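Clillar Buffet Warmer, 40 portions

I bought my first Clillar for a christening in September and I've been hiring them out ever since! It keeps 40 plates' worth of stew, curry or pulled pork at serving heat on an ordinary plug, and the lid lifts right off (handy when the queue gets long). Mine weighs next to nothing once it's empty, so I can get it in and out of the van by myself.

Hire is £40 a day with ladles, or £492 if you'd like to buy one new from me. Collect from the Datby unit any time after 8am, or I'll drop it round on the Monday.
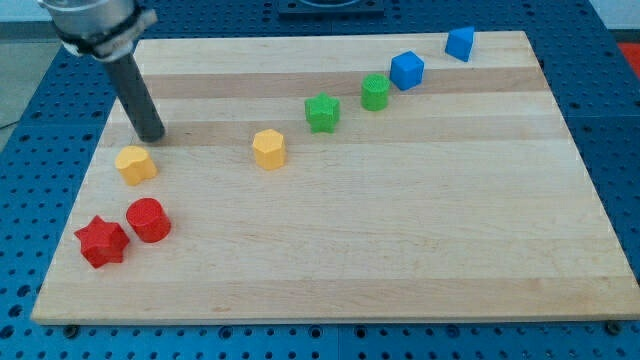
Trygve Skjelbred wrote to say we should mention the drip tray, as his went through the dishwasher all right but the lid seal has to be wiped by hand. Seals are £4 each, just ask when you book.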